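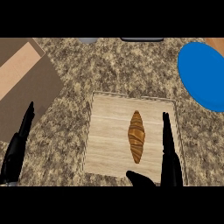 How to Freeze and Reheat Breakfast Pastries

Filed under: Kitchen Basics
By Elie Twal

A butter pastry is at its best for a few hours after baking. By the next morning the crust has gone soft and the inside has started to dry out. If you live near a bakery you can buy what you need each day. If the bakery is a drive away, as Bitar is from my house outside Zumthorpe, it makes more sense to buy a couple of boxes at once and freeze what you won't eat that day.

Frozen and reheated with a little care, a plain pastry comes back very close to fresh. Filled and iced ones need more attention, and a few kinds shouldn't be frozen at all. The steps below cover baked pastries first, then unbaked dough.

What you need

A freezer that holds a steady temperature
Parchment paper or waxed paper
A flat baking sheet that fits in your freezer
Heavy freezer bags or a container with a tight lid
A marker and masking tape
A wire rack
An oven or toaster oven

Thin sandwich bags let in too much air and tear when the contents harden. If they're all you have, use one inside another.

Before you start

Decide what you are freezing on the day you buy it. The freezer doesn't improve anything, and a pastry that was two days old going in will still be two days old coming out. I set aside what we'll eat that morning and deal with the rest as soon as I get home.

Let anything warm cool all the way through. Warm pastry gives off steam inside the bag, the steam turns to frost, and the frost ends up as water on the crust when you thaw it. Put the pastries on a wire rack with space between them and leave them alone. In a kitchen at 70 degrees, a medium pastry takes longer to cool than you would guess from touching the outside. Turn one over and feel the bottom. If there's any warmth at all, wait.

Brush off loose sugar and flaked almonds. They fall off in the bag anyway. You can put more on after reheating.

Freezing baked pastries

Step 1. Line the baking sheet with parchment and set the pastries on it in a single layer, not touching.

Step 2. Put the sheet in the freezer, uncovered, until the pastries are firm. Two hours is enough for most. Large ones with a filling can take longer. They should feel hard when you press the thickest part.

Step 3. Wrap each one in a square of parchment or waxed paper. You can skip this if you'll use the whole bag at once, but single wrapping lets you take out one at a time without knocking the flakes off the others.

Step 4. Put the wrapped pastries in a freezer bag and press out as much air as you can without crushing them. Close the bag most of the way, flatten it gently with your hand, then close the last inch. A rigid container protects the shape better. If you use one, fill the empty space at the top with crumpled parchment.

Step 5. Label the bag with what is in it and the month. "Plain, December" is all you need. Frozen pastries look alike through frosted plastic, and I have served apricot to a person who had been promised cheese.

Step 6. Keep the bag away from the freezer door, where the temperature goes up and down the most. The back of a shelf is good. Don't put anything heavy on top.

How long they keep

Plain butter pastries are good for two months. They are safe to eat after that but begin to taste of the freezer, and the layers get brittle. Pastries with nut paste or chocolate keep as well as plain ones. Fruit fillings are a little less reliable, depending on how wet the fruit was. Cheese fillings can turn grainy, so eat those first.

Scones and muffins freeze well and can be handled the same way. Scones are sturdy enough that you can leave out the single wrapping.

Reheating from frozen

You don't need to thaw a plain pastry first. I get a crisper crust when it goes straight from the freezer to the oven.

Step 1. Heat the oven to moderate, lower than you would use for baking raw dough. Let it finish heating before anything goes in.

Step 2. Unwrap the pastry and put it on a baking sheet. Don't cover it.

Step 3. Bake for 15 minutes, then check. The outside should be crisp and the center warm. Push a thin knife into the middle, hold it there for a few seconds, and feel the blade. If it is cool, give the pastry a few more minutes. Large filled pastries may need 20.

Step 4. If the top is getting dark before the middle is warm, lay a sheet of foil loosely over it and carry on.

Step 5. Move the pastry to a wire rack for a few minutes before serving. The crust firms up as it rests. Left on the hot sheet, the bottom goes soft from its own steam.

A toaster oven works well for one or two, but the heating elements are close to the food and the tops brown quickly. Use the lowest rack position and turn the heat down a little. An air fryer is faster again. Check it early the first time, and weigh very light pastries down with a small rack if yours has one, or the fan will push them around.

The microwave

I don't recommend it for anything with layers. It makes the inside hot and the outside limp, and a few minutes later the whole thing is chewy. If the oven isn't an option, a dry skillet over low heat with the lid on does a better job. Split the pastry first and warm the cut sides last. Muffins are fine in the microwave.

Thawing without heat

Some pastries are meant to be eaten cool, and some people just prefer them that way. Leave the pastry in its paper, take it out of the bag, and set it on the counter overnight. Pastries with cheese, custard, or cream should be thawed in the refrigerator instead. Keep the wrapping on while they thaw so that moisture collects on the paper and stays off the crust.

Pastries with icing

Icing goes sticky in the freezer and runs in the oven. If you are baking at home, freeze them plain and ice them after reheating. If you bought them iced, freeze them on the sheet until the icing is hard, wrap them, and thaw them in the refrigerator with the paper peeled back from the top. You can warm them a little afterward, but expect the icing to lose its shape.

A simple glaze for after reheating: stir milk into powdered sugar a few drops at a time until it falls off the spoon in a ribbon. It is easy to add too much milk. If that happens, more sugar fixes it.

What not to freeze

Custard fillings made with cornstarch separate and weep. Whipped cream collapses. Fresh fruit on top of a tart goes mushy, although the empty tart shell freezes very well. Meringue goes in crisp and comes out tacky. Choux shells are fine if they are empty. Fill them after they've been reheated and cooled.

Freezing unbaked dough

If you make your own laminated dough, or your bakery sells it shaped and raw, freezing it before baking gives the freshest result of all. It also takes more planning.

Shape the dough but don't let it rise. Freeze it on a lined sheet until hard, then bag it as above. Use it sooner than you would baked pastry, within the month if you can. The yeast slowly weakens in the cold, and old dough doesn't rise as high.

The night before you want to bake, put the frozen pieces on a lined baking sheet with plenty of room between them. Cover loosely with plastic wrap and leave them in the refrigerator. In the morning, let them rise at room temperature until they look puffy and wobble slightly when you shake the sheet. Don't hurry this part by putting them somewhere hot. The butter will melt out of the layers and fry the bottoms. A room at 70 degrees is slow but safe. Brush with beaten egg, then bake as your recipe says.

Abla Nassar, who tested these instructions with me, lets hers rise in a cold oven with the light off and a mug of warm water on the rack below. I have tried it and it works, as long as you remember to take them out before turning the oven on.

Problems and fixes

The crust is soft after reheating. The oven was too cool or wasn't fully heated. Put the pastry back in for a few minutes, uncovered.

The center is still cold. Lower the heat and give it more time. Turning the oven up will only darken the outside.

There is frost inside the bag. Either the pastry went in warm or there was too much air. Brush off the loose frost before reheating - it comes away easily while everything is still frozen.

It tastes like onions. Butter picks up smells. Use a second bag, or move the onions.

It is dry all the way through. Slice it, brush it with sugar syrup, and use it for bread pudding. Dry pastries make a better pudding than fresh ones do. They can also be torn up, toasted in a low oven, and kept in a jar for sprinkling over yogurt.

Can you refreeze them?

A pastry that has thawed in the refrigerator and hasn't been reheated can go back in, though it will be noticeably drier. Once it has been through the oven, eat it that day. Any with cheese or cream that have sat out longer than two hours should be thrown away.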